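Keeping the Twin in Step

In the former print works that Gosudcombe took over for its service robotics program, the busiest cell is one that makes nothing. It has two arms, a length of counter between them, and a shelf of ordinary tableware. Its purpose is to rehearse the clearing and setting of tables for residential dining rooms, and it has done so on most working days since January. The person responsible for its condition is Shufen Xia, the cell's maintenance engineer, whose title covers rather more than the word suggests.

Ms. Xia looks after two cells. The first is bolted to the floor at the Gosudcombe site. The second exists only in software, as a rendered copy with the same two arms and the same mounting points, and it is maintained under the same schedule and in the same logbook. Every adjustment made to one must be entered for the other before the next shift begins. The practice was adopted from Stamesham, the partner institute that supplied the first version of the simulation, and it has been kept up with unusual strictness.

"If a wrist is replaced on the floor, a wrist is replaced in the model," Ms. Xia said. "We do not allow one to run ahead. A week of drift costs us a month of argument."

The discipline was learned at some cost. During the first winter of operation, a technician corrected a slight lean in the right arm by placing a shim beneath its base plate. The correction was sound and was carried out properly. It was not passed on. For several weeks, routines that had performed well in simulation arrived at the physical cell with the right gripper closing just short of its target. Two sets of finger pads were replaced and a force sensor was returned to its manufacturer before the shim was found, along with a note about it in the pocket of a shop coat.

The present procedure begins at the base. Each arm is brought to a home position against a machined stop, and the joint readings are recorded. The arm is then sent to 7 reference points on the work surface, where a pointed probe held in the gripper must meet a small steel target. Any disagreement is traced from the base outward, joint by joint, and no correction is made at the wrist until the shoulder and elbow have been cleared. Staff are instructed never to remove an error by adjusting the last joint in the chain, however convenient this may be at the end of an afternoon.

The hands receive separate attention. The fingers on the left unit close by means of tendons, which stretch with use and must be brought back to tension. Pads are inspected for glazing and are cleaned with alcohol and a lint-free cloth. The right unit carries a simpler fixture, whose rail and fasteners are checked with a torque wrench. Replacement parts come from Drosdale, and each is weighed on arrival, as a difference of a few grams at the end of a long arm is enough to alter the way it settles after a fast move. The measured weight is then written into the model in place of the catalog value.

Work on the rendered cell follows the same order and takes nearly as long. Home positions are compared, reference points are visited, and the contact settings for the fingers are examined against the week's readings from the floor. The last stage is a short series of handling trials with household objects. The list is revised each quarter and currently includes a rimmed plate, a small cup, a wooden tray and a wire basket. The plate is regarded as the most demanding of these. To be picked up from a flat counter, it must usually be tipped first, and a tipped plate shows any fault in finger position or surface friction very quickly.

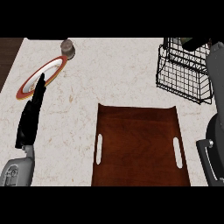
How often does a cell of this kind need to be recalibrated?

At Gosudcombe, the full procedure is carried out every 100 operating hours, and again after any collision, any change of gripper, or any work on the base. A shorter check of the home positions is made at the start of each shift.

The shorter check occupies a single technician for a quarter of an hour. The full procedure takes up to 3 days when both cells are included, and the program's managers have at times asked whether the interval might be lengthened. Ms. Xia has resisted. Her logbook, which now holds 1,308 entries, records the hours at which faults were first noticed, and a large share of them fall late in the interval. She has offered to extend it for the left arm alone, once the new tendons have been through a full summer. Heat in the building affects them more than use does, and the old print works was not designed with cooling in mind.

Contact settings remain the hardest part of the work. Position can be measured directly, and a disagreement between the two cells can be stated in fractions of a millimeter. Friction offers no such comfort. A glazed rim behaves differently after a hundred washings, and a finger pad that grips well in the morning may slip by evening. The team's method was proposed by Jiří Procházka, a visiting researcher from Stamesham, and is known in the building simply as the Procházka pull. A gripped object is drawn slowly away from the fingers by a spring scale until it slides. The reading is taken with the hand at three different closing forces, and the friction value in the model is changed until the rendered object lets go at the same points.

The method has its critics. It is slow, it depends on a steady operator, and it says little about objects that are held against the counter instead of being gripped. Mr. Procházka accepts the last objection. He is preparing a second test in which a finger presses on one side of a dish while the opposite edge remains supported, with the aim of recording the point at which the dish begins to skid. Early results have been uneven, and the test does not yet appear in the maintenance schedule.

There is also the matter of the furniture. The first counter in the physical cell was a painted board that bowed under its own weight, and the reference targets moved with it. Its successor is carried on a steel frame with adjustable feet, leveled at each full calibration. The model's counter, being perfectly flat, had for months concealed the difficulty. It is now given the measured height at each reference target, and small departures from level are kept in place deliberately. Technicians newly assigned to the cell tend to correct them, and the instruction to leave them alone has been printed in red on the inside cover of the logbook.

Training for the post lasts most of a season. Candidates begin with the floor cell and are not given access to the model until they have completed a full calibration under supervision. Ms. Xia considers the order important. Those who start with the software, in her experience, are inclined to believe it.

The next full calibration is set for the week following 26th October, when a new right wrist is due from Drosdale. The old one will be kept on the shelf with its measured weight written on a tag, and its settings will be stored beside it in the model in case it has to be put back.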